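Trokoldale Dish Clearing: The Gallery

Posted Sep 28, 2019 by Divya Chettiar

Our paper on two-armed table clearing has a results section, four plots and a table with very small type. It does not have much in the way of charm. Several people have asked what the work looks like, among them my mother and one reviewer, so we have put up a page.

The short version, for anyone who arrived by way of a search for dishes: we wanted to know whether two arms trained from human demonstrations would do better if they were also shown people making a mess of it and then recovering. Arnout Maes and I recorded 1,791 demonstrations with the Driner controllers. In the plain set, the operator picks things up and puts them in the bin. In the recovery set, the operator fumbles first, on purpose, and then sorts it out. Arnout turned out to have a gift for fumbling on purpose. I had to practice.

Before each run we rearrange everything by hand. Plates may be near or far, bowls may be upright or on their sides, and the tumblers go wherever the setup sheet says, including places no sane person would leave a tumbler. Bowls on their sides are the hard case. A policy that has only seen upright bowls will reach for the rim where the rim ought to be, close on air, and carry the air to the bin with great care.

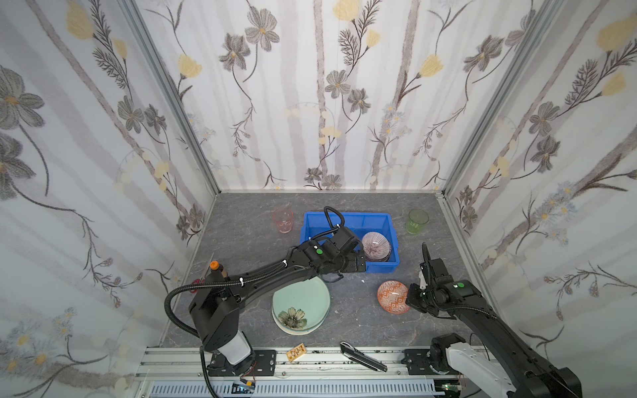

The recovery set helped most with exactly that. A policy trained on the plain set alone tends to treat a missed grasp as a completed one, since in its entire education a closed gripper has always had a dish in it. With the fumbles mixed in, it backs off, opens up and has another go. We tested each policy on 300 layouts it had not seen before, and the gap was widest on tipped bowls and narrowest on tumblers, which both policies were already fairly good at. Plates sat in between. Flat things at the edge of the reach remain our least favorite.

A word on the wallpaper, which gets more questions than the method does. The walls were bare in our July pilot, and the first policy came to depend on the view behind them to an embarrassing degree. Somebody would hang up a coat and performance would drop. We papered the walls with a pattern from Witkowska that was on sale, and the coat problem went away. The flowers were not chosen by a designer. They have grown on some of us.

The small clutter at the front is part of the protocol too. Every layout gets a few things that are not dishes, and the arms are supposed to leave them alone. For most of the project they did. One version of the policy developed an interest in anything long and thin, and was retired.

What we cannot claim: that any of this would survive your kitchen. The dishes in our tests came from a single box, the lighting never changed, and no one had eaten off anything. The arms also take their time. Clearing one layout takes longer than it would take you to do it while talking on the phone, and you would probably not stop halfway to reconsider a plate.

The layout sheets and the demonstration logs are available from the Firnton group on request. Please allow 10 working days, as requests go to Arnout, and Arnout is writing his thesis. Corrections to the paper can come to me. There are 2 so far, both in the table with the very small type.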